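Gremley, 17/01/2024

1/ Went back to Zikham last night for the first time since they moved the queer night upstairs. Writing it up as a few people asked whether it's worth the trip.

2/ Same building, different door. You now go in from the side street and up two flights. There is a lift but you have to ask the bar downstairs to send it up.

3/ Entry was £6 before ten. The cloakroom is extra and only takes cards. Last time I went the whole thing was free, so budget for that.

4/ The room is smaller than the old one. The bar runs along the left wall, with toilets at the far end, all gender neutral, all with working locks. That is an improvement on the basement.

5/ Music was mostly house until midnight, then pop. If you only like one of those, plan your arrival to suit. The sound is good near the windows and muddy by the stairs.

6/ The crowd was mixed. More women than I remember from the basement, and a wider spread of ages. Plenty of people had come alone, me included, and I was talking to someone before I'd finished my first drink.

7/ Drinks: the bar does a short list, 13 things if you count the soft ones. I had the gin and bitter lemon and it was fine. They still don't stock alcohol-free beer, which I've asked for before and asked for again.

8/ No glass in the room after eleven. Everything gets poured into plastic and you pay a £2 deposit, back when you return the cup.

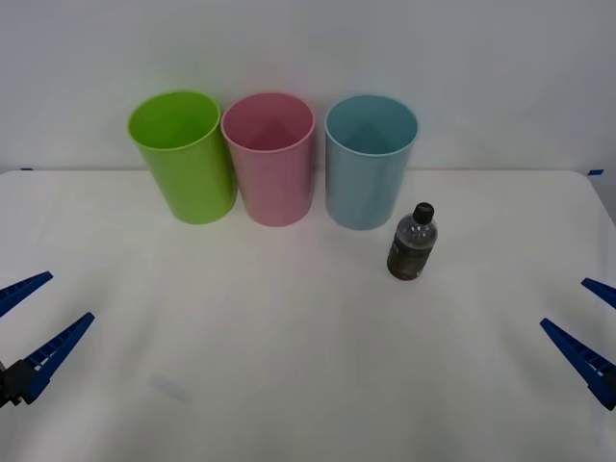 9/ The queue to get the deposit back was long at closing, so do it early if you have a bus to catch. The night bus stop has moved round the corner, outside the chemist.

10/ For anyone who wants a quieter evening, Sterkico is a ten minute walk away. The sign says 1825 but it has only been a gay pub since the last owners left. You can get a seat there most nights.

11/ Hong does food until nine if you need to eat first. Book, it fills up.

12/ Zikham say the upstairs room is theirs until April and they don't know after that. I'll go again before then and post if the prices change.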